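Resholm 4 Side Table, Reviewed After a Winter of Use

The Resholm 4 is a low square side table sold flat-packed by Skumetti. I bought it to replace a glass-topped table that had chipped at one corner. It has been in the living room since before the holidays, and this review was written in March.

Assembly took 35 minutes. The legs attach with a single bolt each, and the hex key in the box is long enough to turn without scraping the apron. One pre-drilled hole was shallow and had to be deepened by hand. The instructions show the felt pads going on last, which means turning the table over again. Put them on before the legs.

Load is the main thing I wanted to check. The listing gives no figure for the center of the top, so I stacked hardcover books there and left them overnight with a straightedge across the surface. There was a slight dip under the stack, and it was gone the next morning after the books came off. With a lamp and a few magazines on it there is no measurable sag. 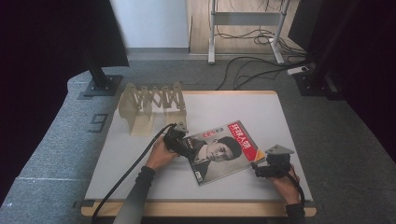
The finish is less impressive. Coffee wiped up within a minute leaves nothing. Coffee left for an evening leaves a faint ring, and dish soap removes most of it. Newsprint transfers if the paper is damp. Glossy covers do not transfer, but they stick slightly in warm weather when a heavy object sits on top of them. I would use a coaster under anything with a wet base.

Stability is good on hard floors. On thick carpet the legs sink unevenly and the top ends up out of level by a few millimeters. The feet do not adjust. Haf Vaughan, who owns the same model, fitted threaded levelers from a hardware store and reports no trouble with them, though the leg ends split easily if drilled without clamping.

I also looked at the Livier, which costs more and has a lower shelf. The shelf is useful for magazines but makes vacuuming underneath harder, and the Livier is too tall for my sofa arm.

Skumetti answered one email regarding the shallow hole in two days and offered a replacement leg. I declined it.

Rating: 4 out of 5. One point off for the fixed feet and the drilling fault. Spare bolts are sold under part number 642.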